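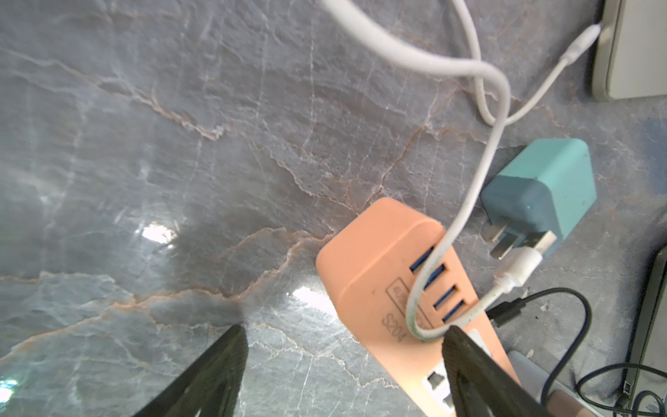

Clearing Chargers and Cables from a Stone Countertop

Residents of Billutton House are asked to keep shared counters free of unattended charging equipment. The following procedure applies to all kitchens and study rooms.

1. Switch off the outlet and unplug every adapter from the wall before handling any cable.

2. Disconnect cables from the charging station one at a time. Hold the connector itself and pull straight out. Do not pull on the cord.

3. Wipe each cable with a barely damp cloth, beginning at the connector end, where grime collects. Keep moisture away from metal contacts and USB ports. Allow 4 hours for drying.

4. Coil each cable loosely and fasten it with a fabric tie. Label both ends if several cables are of the same color.

5. Store wall adapters with the prongs facing up in the divided tray, and never loose on polished marble, which scratches easily.

6. Clean the stone with a pH-neutral product. Vinegar and lemon cleaners are not permitted.

Damaged cords should be taken to Wyn Foulkes in Room 54 and must not be returned to the tray.

This site uses cookies to improve your visit. Accept | Manage preferences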